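Apr 18, 2018

Bad day, writing this fast before I lose the thread. Gripper faulted again. Third run after lunch, arm swings round towards the wardrobe, goes to close on the handle and stops dead. No alarm, no light, nothing on the tablet. Then about a minute later the fingers spring open all by themselves, with my hand right there. Didn't get me. Could have done.

Hit the stop, wrote down the time, made tea. Shaking a bit if I'm truthful.

Log says 1,156 cycles since the last service. Plirkmont's sheet says grease the linkage and check the bolts at every service but gives no number for when that is, so what use is it. Rang them. On hold for almost 32 minutes, then a very nice person who told me to email.

Powered up again at four, stood well back this time, other side of the sofa. Opened fine, went wide and stayed wide. Left it like that and went through the wrist camera stuff.
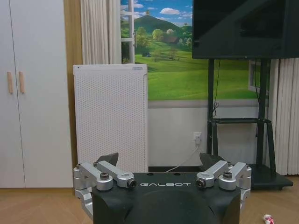
Page 29

Both pads look square to me, tips angled in as they should be. Bolt heads all there. So it's not somthing hanging off, which was my first guess. My second is the cable inside the wrist. Redcombe had one rub through last year and theirs did the same trick, stop then late release. Must dig out their note, think it's in the blue folder.

What bothers me is the queued command. It should be thrown away when the grip stalls, not kept back and fired off when it feels like it. Put that in the email in capitals. Then took the capitals out.

Rules for me till it's mended: stop button in my hand, not on the shelf. No reaching in when it goes quiet, quiet is not off. Speed down to 60 per cent. No door runs at all.

Told Ploltmont the demo is May now at the earliest. They were alright about it, bit short.

Still to do - find torch, order spare cable from Tuominen, reset teh clock on the tablet as it's an hour out and makes a mess of the log. Bed.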